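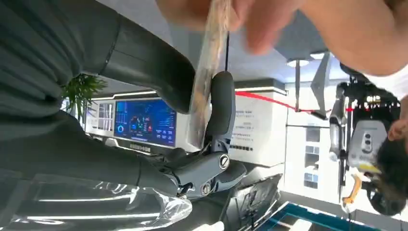

Wrist Camera Gallery: Learning to Hand Over Soft Things
Hestar project, Dasterham lab
Posted February 18, 2022

Handing a coffee mug to a robot is a pretty well understood problem by now. Handing it a plastic bag is a whole different story! A bag folds, sags, twists and lets light through, so the depth readings come back full of holes, and the shape you planned for is gone by the time the fingers get there. We started Hestar in September to find out how far a robot could get using mostly what its wrist camera sees, and we are so happy to finally have something to show.

The method

We collected 2,885 short handovers, all with a person on one side and the arm on the other. People were told to pass the bag any way they liked (high, low, crumpled up, dangling from two fingers), and boy, did they. From those recordings we trained a small network we call Arnia. It looks at the wrist view and makes one decision over and over: wait, move closer, or close the fingers. There is no 3D model of the bag anywhere in the system. We tried that first and spent a good part of the fall regretting it.

From the wrist view

Clear, crinkled plastic with a black gripper finger pressed against it, and a hand holding the top of the bag. Arnia has to work with views like these, where the background shows right through the thing it is supposed to grab.

The wrist view is upside down as far as the room is concerned, display screen, red rope barrier and all. We feed the pictures in without turning them over. We tested both ways and saw no difference in the results, so we kept the simpler one.

The person's hand is out of focus at the top of the bag. Blur like this worried us a lot early on, but the network does fine with a soft, fuzzy hand as long as some of the fingers are in view.

What we found

Adding a wait of 2 camera frames before the fingers close made the biggest improvement of anything we tried, bigger than doubling the size of the network. We compared the versions in sets of 50 handovers with people who were not in the training recordings. Very thin bags are still the hardest, and dark gloves confuse it badly. Gloves are next on our list, along with paper bags and the Panicker set of knotted cloths, which we can't wait to try!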